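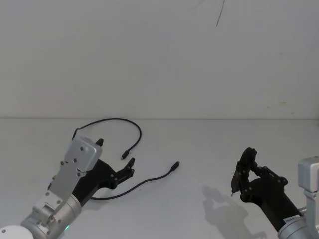
## Leads and Cables Person, Plarnora Event Hire, Irlow

Four days a week, fixed term of 39 weeks, £435 a week before tax. Start in February, before the wedding people wake up.

Plarnora hires out the dull half of a good party. Other firms do the marquees and the ice sculptures. We do extension leads, lamp flexes, speaker cable, chargers, adaptors, projector leads, and the thin black ones with a plug at each end that belong to something, and are always wanted by someone on a Friday afternoon. We own around 3000 leads. We would like to be able to find them.

At the moment they go out coiled, labelled and bagged, and come back in a bin liner. Last summer a customer returned an order in a pillowcase, and we were so touched by the effort that we gave him his deposit back in full.

### The job

You will work at the white table in the back room of our store on Chávez Lane. A lead is put on the table, laid out so you can see both ends of it, checked, coiled, tied, labelled and put on the right hook. Then there is another lead. Some days there is a biscuit in between.

In more detail:

- Untangling what comes back. Patience counts for more than strength here. Pulling has never helped, though most of us have tried it.
- Looking along the whole length of each lead for nicks, kinks, melted bits, chewing, and glitter. Glitter isn't a fault, but it has to come off.
- Checking the plug at each end. Bent pins and cracked casings go in the red tub with a note saying what is wrong. "Broken" is not a note.
- Coiling over-under, so that the lead opens out flat when somebody throws it across a village hall. If you wind it round your elbow, Flor will see. She sees it from the car park.
- Tying with the cloth ties. We don't use tape, and we are still peeling off the tape from when we did.
- Writing labels that a tired person can read in a van: what it is, how long it is, which hook it lives on.
- Keeping the hook wall in order and telling the office when a size is running low.
- Dealing with the Mystery Crate.

### The Mystery Crate

This deserves its own paragraph. It holds every lead that nobody could name at the time. Some came with kit we have since sold. Some came back from customers who had kindly given us one of their own and kept one of ours. The thin black ones breed in there. Two of them will look the same in every way until you plug one in and the thing at the other end stays dark.

We'd like the crate emptied by the end of your contract. Each lead in it should be matched to something, tested and hung up, or else admitted to be a stranger and sent for recycling. The last person in the job got about a third of the way down and found a second, smaller crate.

### Who we are after

You don't need a qualification. We have had a retired piano tuner, a student of medieval French and a man who had spent his working life making trawl nets. He was the fastest we ever had and he hummed.

You should be able to:

- sort small, similar, dark things under good light without wanting to throw them
- stand or sit for a fair part of the day (there is a stool, it goes up and down, you may adjust it without asking)
- lift a full tub onto a waist-high shelf, or say when a tub is too heavy and split it in two
- write clearly, in capitals if need be
- stop halfway through a coil to answer the door, and then start that coil again properly

It would be nice, though we can teach all of it, if you could also tell one sort of plug from another without looking it up, knew what a tester was for, or had once worked backstage, in a church sound team, on a boat, or in any other place where people get told off about rope.

We can't take anybody whose plan is to bring in a better system in the first week. We have a system. It has hooks. Come and tell us about your better one in week six, when you'll have seen what this one is up against, and we'll put the kettle on and listen. The colour-coded ties came from a conversation like that, so did the rule about soup.

### The rule about soup

No soup on the white table. Tea is allowed on the windowsill.

### Hours and money

Monday, Tuesday, Thursday and Friday, half past eight until five, with half an hour for lunch. We shut the back room on Wednesday, when the vans are loaded and the floor is full of other people's boxes. You may be asked to swap a day in the week before Festivia, the big summer fair on Irlow green. It takes 2000 metres of lead from us and returns most of them.

The pay is £435 a week for the four days, paid weekly into your account. Holiday builds up as you go. We supply gloves, an apron and a pair of snips that you are trusted with. Please leave the good snips where they are. They are Flor's.

There is parking behind the tyre place, a bus stop opposite, and a bicycle rack that leans a little. The back room is warm in winter from the office boiler, and in July it is warm as well. The toilet is on the same level as the store and there are no steps between the street and the table. If you need the table set lower, or the light moved, or the labels done another way, say so when you apply and we will sort it out before you come.

### What it's like

Quiet, mostly. You can have the radio on as long as you share it with whoever is loading. You will be on your own for stretches of the morning, and then three drivers will come in at once wanting the same length of lead. Customers rarely come through to the back, but when one does it is to say that the lead they hired didn't work. It nearly always wasn't switched on at the wall. Be kind about it. We've all been that person, some of us at our own daughter's christening.

People who like the job tend to like it very much. There is a pleasure in seeing a loose loop of cable on a clean surface, with both ends showing, and knowing what to do about it. People who don't like the job generally know by the first Thursday, and we part as friends.

### How to apply

Send a short letter to Flor Yupanqui at the Plarnora office, Chávez Lane, Irlow, or drop it through the door. One side of paper will do. Tell us:

1. what you've been doing lately, paid or otherwise
2. which days you couldn't manage, if any
3. about a time you untangled something. It needn't be a cable. We have had Christmas lights, a kite, a necklace and a will.

No CV needed, though we'll read one if you've gone to the trouble.

If we think you might suit, Flor will ask you in for an hour, paid, to have a go at the table. She'll give you a mixed tub and leave you mostly alone with it. We aren't timing you. We want to see whether you look at the thing before you pick it up, and what you do with the one you can't identify. Guessing is the wrong answer. Asking is fine, and so is "I don't know, where's the crate?"

Letters by the last day of January, please. We answer every one, usually by post, as the office printer and its lead are not currently on speaking terms.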